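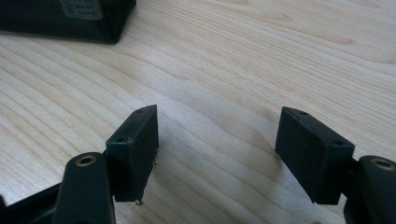 Grovari Hand-Held Gripper, Block Pad Version

We have had three hand-held grippers through the shop this winter, and the Grovari is the one that keeps getting picked up off the bench. It's a simple two-finger tool with black rectangular pads, a brass-colored threaded insert in the end of each finger, and a camera that looks over the jaws from above and slightly behind, so you see both pads and a good stretch of table between them.

Chia-hao Fang and Paloma Gallagher ran it against the Utach and the Kasprzak in December, 313 picks apiece, mostly small boxes, spoons and folded cloths. The Utach closes a little faster – and we do like its trigger! – but the Grovari gave us the best view of what was being grabbed, and that made the footage much easier to work with.

Do look at the lower edges of the pads now and then, where they can fray. Spare pads come in pairs, with two screws each.

Part number: 3591
Spare pads: pack of 20 pairs
Loan units: ask Sunita Ruiz-Ortega at the Brasteck front desk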